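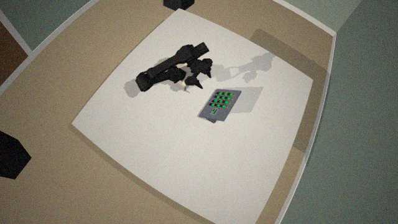
Matte white over speckled tan, set cornerwise.

Villari Table Paper, White, 72-inch Square
Sold by the sheet or in packs of 16

I started carrying Villari after my sister's engagement lunch, where we covered every table in cheap roll paper and spent the whole afternoon weighing down the ends with salt shakers. It curled, it tore under the first serving dish, and the gravy went straight through. Villari comes flat and folded in a box (you'll see the creases for the first hour or so, then they relax), and it has a soft, slightly toothy finish that takes pencil, crayon and washable marker really nicely. Kids love it. So do grown men with a pen and a bad idea for a board game!

It's heavier than you'd guess. I can lift a full plate off it without the sheet coming along, and a splash of red wine will sit there long enough for you to find a napkin. Leave it overnight and it'll soak in, though, so please don't use this to protect your grandmother's walnut.

How I lay it

My own kitchen table is 49 inches across, and I like the sheet turned so the corners hang down between the chairs. You get less paper in your lap that way. On a long table I overlap two sheets by a hand's width and run a little low-tack tape underneath. If you want crisp edges, fold the extra under, run your thumbnail along it and leave it alone.

Mitra Pakzad ordered four packs for her pottery sale in March and used them under the glazed pieces, squared up on some tables and cornered on others. I'd never thought of it as display paper but she's been back twice, so there you go.
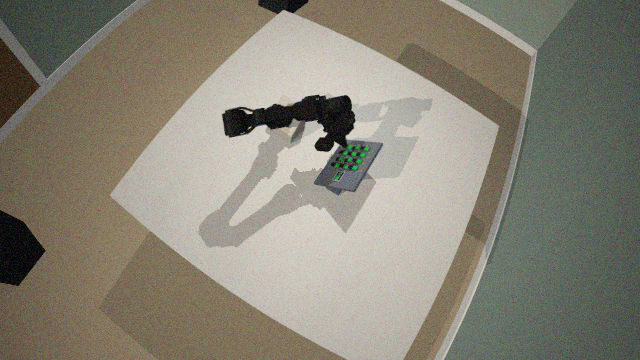 Sizes and colors

White is always in stock, in the 72-inch square and a smaller 64-inch square. The white is a warm one, closer to milk than to printer paper. I also get a pale gray now and then, but it sells out fast and I can't hold any for you, sorry.

The 64-inch only comes in single sheets. I've asked for packs and I'll keep asking.

Cutting and care

Scissors are fine. A rotary cutter is better, and I use a cheap Durkton one that has outlived three kitchen drawers. Wipe crumbs off with a dry cloth. A damp cloth will raise the surface a bit and it'll look fuzzy afterward, especially where somebody has been drawing.

Keep leftovers flat under a bed, or rolled loosely with the good side out.

Shipping

Packs go out in a flat carton that's too big for most mailboxes, so give me an address where someone can take it in. Single sheets ship folded. If a corner arrives crushed, send me a quick note and I'll put another one in the mail.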